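4.3 What the household runs do and do not show

The claim under test in this section is a narrow one. Kotian, the policy released with the Ramau home suite, is said to be ready for "light domestic work" such as putting away small items, opening a drawer, or picking something up off the floor. We took that wording at face value and asked how much of it survives when the scoring is done by someone with no stake in the answer.

Our first complaint is about what counts as a success. In the suite as shipped, an episode is scored as complete if the target object is within a set distance of its goal at any time step. A drawer that is pulled open and then knocked shut again scores the same as one that stays open. An object that is lifted, dropped and nudged back toward its goal also scores. A person who asked for help with the tidying would accept none of these. We therefore rescored every episode on its final state only, with no other change to the software, and we refer to this below as the end-state rule.

We ran 300 episodes under the end-state rule, all in the same simulated home, with start positions drawn from the list that comes with the suite. Time limits were left as published. One author (Shadi Jaber) checked the automatic scores against recordings for a subset of 30 episodes and corrected the drawer threshold before the full set was scored. The corrected threshold and the full logs are filed with the code under release tag 1252, frozen on 2/6/23. Nothing was tuned on our side after that date.

The results were worse than the published ones on every chore, and the gap was widest where the task had more than one step. Kotian usually got its arm close to the right thing. What it did next was far less dependable. Many of the failed episodes contain no dramatic error at all: the arm arrives, waits, makes small corrections and is still making them when time runs out. A scoring rule based on distance is kind to this sort of behavior. We doubt that a household would be.

We also ran Baluneo, an older scripted baseline that is given the exact pose of every object. It has an unfair advantage and we do not offer it as a rival. It is useful as a check on the chores themselves, since a chore that Baluneo cannot finish may simply be badly posed. We dropped two such chores from the comparison. The Urotby variant of the suite keeps both of them, so our totals should not be set beside totals from that version.

Figure 6 gives views from the household runs.
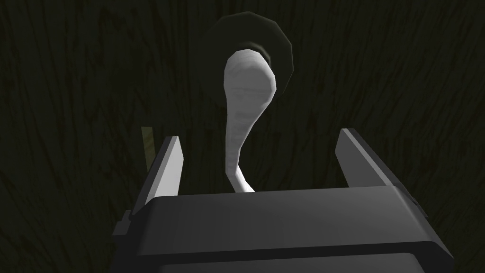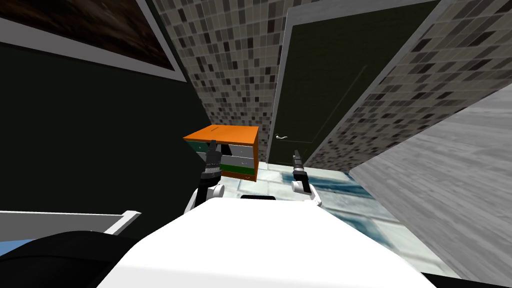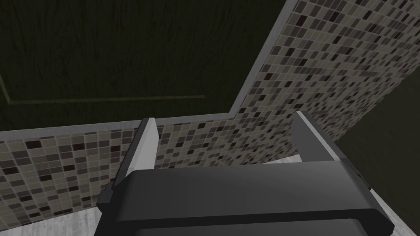
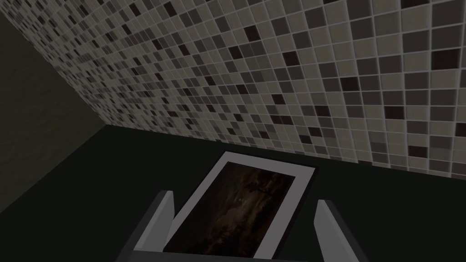

Figure 6. Four simulated views, each with robot fingers in sight. The framed picture on the dark surface is in the fourth.

Reaching and finishing are different skills, and most of the progress reported for home robots over the last few years has been in the first. We would like to see them reported in separate columns. Take the last view in Figure 6, with the open fingers on either side of the framed picture. Under a rule that rewards nearness alone, a position like this is worth a good deal, although from the standpoint of the chore everything remains to be done: the frame has to be gripped, raised, carried and set down somewhere sensible. The first view raises a similar point with the slender white object standing in line with the gap between the fingers. Good alignment is worth having - and it is cheap to measure, which may be why it gets measured so often.

A second concern is that the rooms are easy in ways that do not show up in a table of results. Nothing in the suite sags, sticks or spills. Drawers run on perfect slides. Surfaces are rigid, and no one walks through in the middle of an episode. Forecasts that home robots will be in ordinary use by 2026 lean on scores from rooms like these, and we think that is a mistake. A simulated success is at best an upper bound, and we know of no accepted way to discount it.

We do not conclude that the approach is hopeless. Single-step chores held up better than we expected under the end-state rule, and a repeat of 30 of those episodes in March gave the same ranking of chores. Our objection is to the phrase "light domestic work", which promises a finished job. Section 4.4 repeats the analysis with longer time limits, to see whether the waiting episodes would have ended well if left alone.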